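Against the Drawer: A Case for the Open Utensil Caddy

5 min read

Most kitchens assign chopsticks and spoons to a drawer. The drawer is treated as the default and the caddy on the table as a stopgap, something used by students and noodle shops. My view is the reverse. For a household that eats with chopsticks and soup spoons at every meal, a perforated plastic caddy standing on the dining table performs better than a drawer on most of the criteria that matter, and the drawer should have to justify the space it takes.

Start with drainage. A chopstick is a thin piece of wood with a large surface area for its volume, and it holds water along its whole length. Laid flat in a tray, it rests against its neighbors and against the tray floor, and the contact line is the last part to dry. Stood upright, it touches the container at the foot and at the rim. Water runs down and leaves through the holes, provided the holes are low enough. This is the first thing to check before buying. A caddy with decorative perforations halfway up the wall and a solid floor is a cup. It will hold a shallow pool, and the ends of the chopsticks will stand in it.

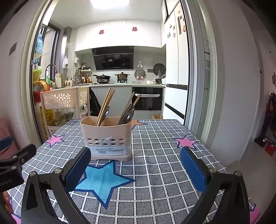 Two compartments, with the row of drainage holes set low on the front.

Division is the second criterion. A single open cylinder lets long items fan out until they tip it. One internal wall is enough to prevent most of this. I have used caddies with three and four compartments, including a square Conneely unit that I kept for two years, and found that the additional walls mainly produce compartments too narrow to wipe. The Conneely went to the garage, where it holds paint stirrers without complaint.

There is a persistent belief that the compartments should be sorted by type, chopsticks in one and spoons in the other. I held this belief for a long time. In practice a place setting consists of a spoon and two chopsticks, so a mixed compartment lets a person take a full setting from one side while someone else reaches into the other. Sorting by type sends every hand at the table to both sides. The mixed arrangement looks less orderly and costs a little time when matching pairs, a problem better solved at the point of purchase by owning one pattern only.

I concede that the matching problem is real in houses where chopsticks have accumulated from several sources. Plain ones and patterned ones differ slightly in length and taper, and a mismatched pair is unpleasant to use. The remedy is to lay the whole stock out on the table, pair it, and discard the remainder. I do this each April. The discards make adequate plant stakes. 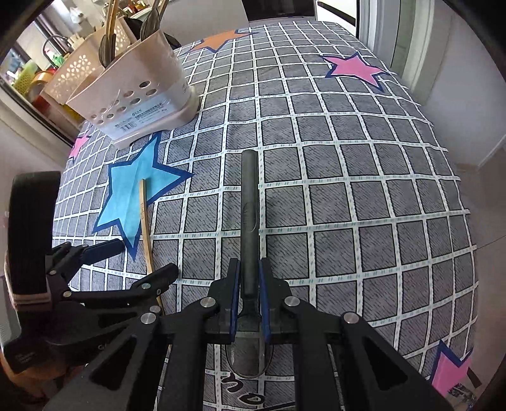
The orientation of spoons deserves more argument than it gets. Bowl up, a spoon sheds water down the handle, dries quickly, and exposes the part that goes in the mouth to the air and to every passing hand. Bowl down, it is picked up by the handle, but the bowl sits on the floor of the caddy in whatever has collected there. Sorcha Madigan, whose column on kitchen storage I generally agree with, recommends bowl down in all cases on grounds of hygiene. I think this is correct only if the caddy is washed as often as the spoons are, and almost no caddy is. Bowl up with clean hands is the better compromise. For guests I turn them over.

Weight is the criterion on which plastic loses. A caddy filled with metal spoons leaning one way has its center of mass near the edge of its base, and a plastic shell contributes little to correct this. Ceramic is steadier. The Suvel ceramic holder will not tip under any load I have given it, and it has a base ring that traps water on the tablecloth, so I stopped using it. A stepped or widened base on a plastic unit recovers much of the stability without the ring. Loading the two sides evenly recovers most of the rest.

The tablecloth enters the argument here. A draining caddy requires a surface that tolerates drips, and a wipeable cloth meets the requirement. Bare oiled wood does not. Anyone with a bare wooden table should drain utensils at the sink and move the caddy afterward, and this adds a step that will be skipped by the second week. A saucer underneath is often suggested. It converts the drainage holes back into the cup described earlier.
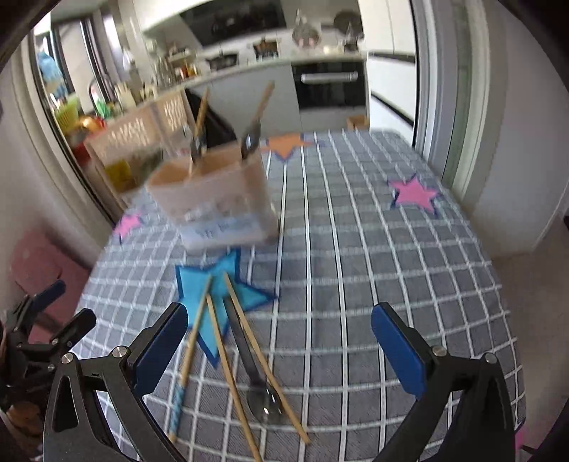

Then there is the matter of distance. The drawer is in the kitchen and the meal is on the table, and in many homes there is a door between them. Each forgotten spoon is a round trip. In my own kitchen the trip from chair to drawer is 12 steps each way, and I made it often enough to resent it. With the caddy on the table, the correction is an extended arm. Children can also set their own places, as they can see what is available and reach it without opening anything on their fingers.

The usual objection is dust. It is a fair objection for utensils used once a month and a weak one for utensils used twice a day. Serving ladles, the good forks, and anything kept for holidays should stay in the drawer. Lidded caddies exist, and the Punow model has a well-made hinge, but a lid slows drying and restores most of the drawer's faults in a smaller footprint.

The other objection is appearance. I have no technical answer to it. A bundle of chopsticks leaning in a plastic holder looks like what it is, and some people want a clear table between meals. They can put the caddy on a shelf. What I would ask is that they stop buying bamboo drawer inserts, which absorb water, swell against the drawer sides, and then cannot be removed for cleaning without a butter knife.

As for maintenance: empty the caddy weekly, scrub the floor and the holes with a bottle brush, and peel off the product label on the first day while the adhesive is still soft. Mine stayed on for a year and had to be taken off with cooking oil.

Related
Dish Racks and the Problem of the Second Tier
Drondo Sink Trays, Revisited
Wipeable Tablecloths: Seams, Hems, and Corners
Why I Gave Up on Magnetic Knife Strips

Contact | Copyright, all rights reserved | Back to top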